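4.2 What the operators were teaching

Most reports on learning from teleoperation give the number of demonstrations and the final success rate, and leave out what happened between the operator's hand and the stored trajectory. We think this is where the trouble starts. In our own collection, run in the Mivier kitchen simulator during May, 1660 demonstrations were recorded by 18 operators. After the filter described in Section 3, 598 were left. A reader who saw only the second number would get a flattering idea of how easy it is to show a two-armed robot a kitchen task by remote control.

The filter is not strict. It drops a demonstration if the object is never released, if it ends up outside the target container, or if the operator pressed reset. It does not look at the quality of the motion. Slow approaches stay in, and so do long stops in mid-air, where we suspect the operator was looking for a better view of the fingers. A policy trained on these recordings is asked to copy the stops too. Whether it should is a question the usual loss function does not ask.

The task used in this section was chosen to be dull. One arm brings a bottle of orange juice to a yellow basket on the counter. The other arm has no assigned job. Produce on a cutting board nearby serves as clutter and is not scored. Operators wore the Jundley glove pair, which sends finger angles and wrist pose for both hands at all times, whether or not a hand is needed.

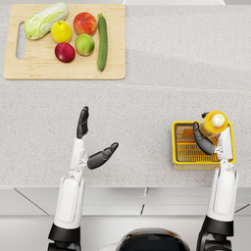 Figure 6. Bottle task, simulated view from above. The right hand holds the juice bottle over the basket. The left hand is open and holds nothing.

The left hand in Figure 6 deserves more attention than it normally gets. It is up over the counter with the fingers straight and the thumb out, and no part of the task needs it there. In the logs this hand is never fully still. It drifts when the operator shifts weight, and it often mirrors the working hand by a small amount. All of this is written to disk as action, with the same standing as the grasp. Earlier work with the Khalaf baseline freezes the idle arm in post-processing, and its reported gains may owe something to that step. We could not tell from the published account how much.

The second problem is harder to see in a still. From this angle the bottle appears mostly as a white cap with orange around it, and its height over the basket is difficult to judge. Operators had the same difficulty. Many released early and let the bottle drop, and the simulator was kind to them: a bottle that fell and came to rest inside the rim counted as placed. We kept these episodes because the filter told us to. We would not want a real arm to learn from them.

It might be argued that kinesthetic teaching, where a person moves the arm directly, avoids both faults. We ran a small comparison on the Trarnus bench and are not convinced. Guiding by hand gave cleaner release heights — the person can feel where the rim is — but only one arm could be guided at a time, so the idle-hand question was removed by the setup and never answered. Fingers were also much harder to pose by hand than wrists, and operators fell back on 2 preset grips.

We therefore treat the success rates in Section 5 as upper bounds. They say how well a policy reproduces the demonstrations we kept, under a physics engine that forgives drops, with a scoring rule that ignores one of the two arms. Claims that such data will carry over to a home kitchen need evidence of a kind we do not have, and we have not found it in the work we compare against. Section 4.3 repeats the training with the idle arm masked out of the loss.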